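Kidney checks at the Darner health room

Many people know their blood sugar number, but very few can tell you how their kidneys are doing. The kidneys do not complain early. When the ankles swell or the person feels tired all day, a lot of the work is already lost.

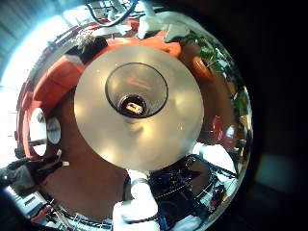

From January our health room will offer a simple urine and blood test for all members over 40. The fee is 100, and the result comes in 2 days. Please bring the list of your medicines, also the painkillers you buy without a prescription — these are often forgotten.

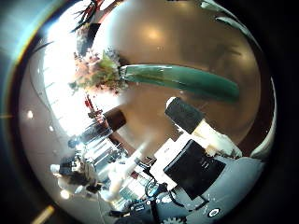

Food is the question we receive most. If your kidneys are healthy, there is no special diet, only less salt and enough water. Fresh things help, and a long green stalk with a leafy end, laid across a brown surface, has no salt added to it. Soup powder has plenty.

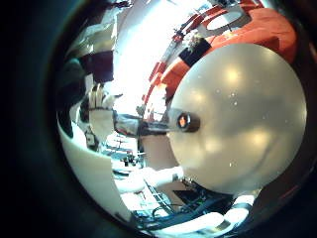
People with diabetes should repeat the test every year, even when they feel well. To book a place, write to Etelka Csonka at the front desk.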